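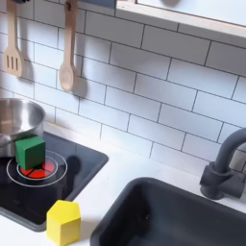
Toy kitchen setup, green cube on the burner, yellow block on the counter.

Step 2: Run the held-out evaluation

Load the Gomus checkpoint and set the control rate to 5 Hz. Place the blocks according to the start sheet, then enter the instruction exactly as printed. Run 20 trials per instruction and stop each one at 60 seconds. Score a trial as a success only if the named block is at rest on its target when time is called. Save the logs before changing checkpoints.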